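Cooking for the Night Shift: A Conversation With the Owner of Ikura

Ikura is a noodle counter on the ground floor of the old Siltinis building, across the street from the bus garage. It opens at 9 in the evening and closes at 5 in the morning. The owner ran a daytime lunch place for four years before switching her hours, and she asked that we leave her name out of this piece. "People know where to find me," she said. "They don't need to find me at home."

We talked on a Saturday afternoon, before she started her stock.

Why nights

The idea came from a bus mechanic who used to stop at her lunch place on his way home to bed. He would order a full dinner at 11 in the morning. Over time he brought other people from his shift, and she began to notice how many of her late-morning customers were at the end of their day.

"I asked them what they ate at work," she said. "Chips. A sandwich from the machine. One guy had a can of peaches every night. These are people doing heavy work, and there was nothing open within walking distance after 10."

She spent most of a winter working out whether it could pay. The garage runs a full crew overnight, and there is a hospital laundry two blocks north and a bread plant past that. She stood outside the garage gate at shift change in February and asked people what they would buy and what they would spend. Most of them said soup.

"I was hoping they'd say something with a better margin," she said. "But they said soup, so I learned soup."

The lease took longer than the menu. The landlord wanted a daytime tenant and worried about noise for the apartments upstairs. She agreed to keep the back door shut after midnight and to take deliveries in the afternoon. The rent is $2,344 a month, less than she paid for the lunch place, and the lease includes the basement, where she keeps dry goods and a second freezer.

What's on the menu

The menu has 12 items and has not changed much. There are five soups, three cold noodle salads, two rice plates, a fried egg sandwich, and a rice pudding that sells out most nights. Everything can be eaten in 20 minutes, the length of the mechanics' break once they have washed their hands and crossed the street.

She uses rice noodles and bean thread noodles for nearly everything. Wheat noodles get soft in a takeout container, and a lot of her orders leave the building.

"A laundry worker picks up for six people and walks back," she said. "By the time the last person sits down, that soup has been in the container a good while. So I pack the noodles by themselves and the broth by itself, and they put it together there. People complained for a week. Now they tell new people how to do it."

She soaks rice noodles in room temperature water in the afternoon, drains them, and finishes each portion in hot water when the order comes in. For the cold salads she rinses the noodles well and cuts through the pile a couple of times with scissors. A long tangle is hard to eat from a bowl in your lap, she said, and many of her customers eat in a parked car.

The broth is chicken backs and onion, with ginger added in the last hour. She salts it lightly and puts fish sauce, vinegar, and chili on the counter. "Everybody on nights has a different idea about salt," she said. "I stopped arguing."
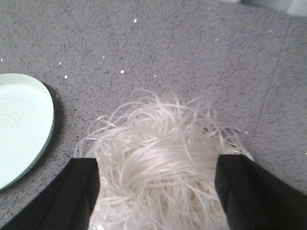

Sleeping and everything else

She goes to bed at 7 in the morning and gets up at 2. The first months were hard. She tried switching back to a daytime schedule on her days off and felt sick for most of each week. Now she keeps nearly the same hours every day, including holidays.

"My sister thinks I'm never awake," she said. "I'm awake plenty. I'm just awake when she isn't."

The bedroom has heavy curtains and a fan for the sound. She does her banking and dentist visits between 2 and 4 in the afternoon. She has given up on evening events, apart from her niece's school concerts, and on those nights she opens two hours late and tapes a note to the door.

She advises anyone thinking about night work to try it for a full season before signing anything. A few weeks won't tell you much, she said, and summer is harder than winter on account of the light.

The money

The first year she lost money every month but two. The second year she came out slightly ahead. Her best month so far brought in 2,672 orders, during a stretch when the bread plant was running extra shifts before the holidays. A normal month is well under that.

Her biggest cost after rent is labor. She has one full-time cook and two part-timers, and she pays them more per hour than the lunch place did. "You can't ask someone to be here at 3 in the morning for day wages," she said. "They'll do it for a month and then they'll leave, and they'll be right."

She buys vegetables from Skadby, a small wholesaler that will deliver in the middle of the afternoon. Her bowls came from the Brynjólfsdóttir pottery, which was clearing out seconds with uneven glaze. She bought the whole lot. They are heavier than she would like, and a full rack of them is too much for one person to lift, but they hold heat well and few have broken.

She doesn't advertise. The garage has her menu on the break room wall, and the laundry has her phone number written on a cabinet.

What comes next

She has been asked several times to open for lunch as well. She tried it once, for a week when the street was closed for a water main repair and night business was slow. The lunch customers were pleasant, and she was exhausted.

A second location has come up too. There is an empty storefront near the freight yard, and a few of the drivers have told her they would come. She has walked through it and liked the kitchen, but the hood needs replacing and the owner won't share the cost. She plans to ask again in the spring.

In the meantime she wants to add a breakfast item for the 4 a.m. crowd, something hot that isn't eggs. She has been testing a rice porridge with pickled greens. The full-time cook likes it, and the part-timers are split. The mechanics haven't been offered any yet.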